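Der Preis steht auf der falschen Zeile

Wer in diesem Frühjahr ein Angebot für einen Reinigungsroboter im Sanitärbereich einholt, bekommt fast immer dasselbe Blatt. Oben das Gerät, darunter die Wartung, ganz unten in kleinerer Schrift ein Posten namens »Anlernen«. Bei Zekero heißt er »Objektanpassung«, bei Pimix »Initialtraining«. Ich halte diesen Posten für den wichtigsten auf der ganzen Seite, und ich halte es für einen Fehler, dass Einkäufer ihn als Verhandlungsmasse behandeln.

Ich habe viele Jahre Reinigungsleistungen ausgeschrieben, zuerst für Schulen, später für Raststätten und Bürohäuser. Eine Toilette zu reinigen gilt als einfache Arbeit. Im Leistungsverzeichnis steht dafür eine Zeile: WC-Becken innen und außen reinigen, Sitz beidseitig wischen, Bürste und Halter säubern. Eine eingearbeitete Kraft macht das, ohne darüber zu sprechen. Sie hebt den Deckel, greift zur Bürste, fährt unter den Rand, wechselt das Tuch und merkt dabei, dass der Sitz wackelt. Nichts davon steht so genau in einer Anweisung, dass eine Maschine danach arbeiten könnte.

Deshalb sind die Anbieter dazu übergegangen, die Bewegungen von Menschen vormachen zu lassen. Jemand nimmt in jede Hand einen Greifer, wie ihn später der Roboter trägt, und arbeitet damit. Die Griffe werden aufgezeichnet, die Lage der Greifer wird über aufgedruckte Muster verfolgt, und aus vielen Durchgängen soll das Gerät lernen. Ich finde den Ansatz richtig. Er ist ehrlicher als die Vorführungen auf den Messen, bei denen ein Arm stets dieselbe Schüssel in stets demselben Winkel ausspült.

Die Frage ist nur, was vorgemacht wird, von wem und an welchen Becken.

Beim Dienst, den Fourie unter dem Namen Plurska anbietet, umfasst das Grundpaket 18 Arbeitsabläufe. Das klingt nach viel. Beim Durchlesen der Liste fällt auf, dass die meisten davon Varianten desselben Griffs sind: Deckel auf, Deckel zu, Bürste nehmen, Bürste zurückstellen. Das Urinal kommt in zwei Abläufen vor. Der Spalt zwischen Becken und Wand, in dem jede Kontrolle zuerst nachsieht, kommt gar nicht vor. Auf Nachfrage hieß es, man könne ihn gegen Aufpreis ergänzen. Das ist in Ordnung, solange der Kunde weiß, dass er danach fragen muss.

Leidy Cuervo leitet die Unterhaltsreinigung in einem Verwaltungsgebäude und hat Plurska über mehrere Monate im Testbetrieb gehabt. Ihr Urteil fällt nüchtern aus. Das Gerät habe die Becken von innen ordentlich gereinigt, oft gründlicher als eine Aushilfe in Eile. Schwierigkeiten gab es bei den Bürsten. Im Haus standen kurze Bürsten im Becher und lange mit Stiel, die irgendwo lehnten oder auf dem Boden lagen, wie das eben so ist. Mit der kurzen kam der Roboter zurecht, an der langen griff er häufig vorbei. »Wir haben dann überall die gleichen gekauft«, sagt sie. Man kann das eine Lösung nennen. Ich nenne es eine Leistung, die der Kunde erbracht hat und die auf keiner Rechnung steht.

Anders sieht es Aníbal Echeverri, der einen kleinen Reinigungsbetrieb führt und lange selbst Kolonnen eingeteilt hat. Er meint, man müsse der Maschine das Haus ein Stück weit entgegenbauen, das habe man bei der Scheuersaugmaschine auch getan. Damals verschwanden Schwellen und Fußmatten, heute verschwinden eben die verschiedenen Bürsten. An dem Vergleich ist etwas dran. Eine Schwelle entfernt man allerdings einmal. Becken, Deckel und Halter werden laufend ersetzt, von wechselnden Handwerkern, mit dem Modell, das gerade lieferbar ist. Ein Gebäude mit mehr als 18 Kabinen hat nach einigen Jahren selten noch überall dieselbe Keramik.

Darum gehört in jeden Vertrag, an wie vielen Bauformen geübt wurde. Ein Becken mit aufgesetztem Spülkasten verlangt andere Bewegungen als eines ohne, ein geschlossener Deckel andere als ein offener, und am Urinal arbeitet man auf einer anderen Höhe. Wer nur an einem Modell üben lässt, kauft einen Roboter für dieses Modell. Ich würde außerdem verlangen, dass nicht im leer geräumten Musterraum aufgezeichnet wird. In wirklichen Toilettenräumen stehen Kartons, liegen Lappen, hat jemand sein Telefon abgelegt.

Und ich würde verlangen, dass Leute vormachen, die den Beruf kennen. Das kostet mehr als studentische Hilfskräfte. Der Unterschied zeigt sich in Kleinigkeiten — wann man die Bürste abtropfen lässt, in welcher Reihenfolge man wischt, damit der Schmutz nicht vom Becken an den Sitz wandert. Wer diese Reihenfolge nicht beherrscht, kann sie auch nicht weitergeben, und die Maschine wiederholt den Fehler dann in jeder Kabine.

Mein Rat an Einkäufer lautet, beim Gerät zu handeln und beim Anlernen nicht. Die Arme der verschiedenen Hersteller werden sich ähnlicher, die Preise dafür fallen ohnehin. Die aufgezeichnete Arbeit unterscheidet ein brauchbares Angebot von einem teuren Gast im Putzraum. Lassen Sie sich zeigen, wo und womit geübt wird, bevor Sie unterschreiben. Ein Vormittag reicht dafür, und man sieht mehr als in jedem Prospekt.
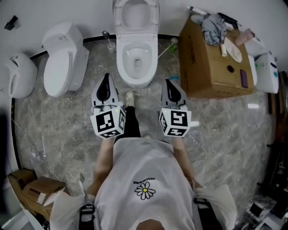
Vormachen mit zwei Handgreifern vor WC-Becken verschiedener Bauform.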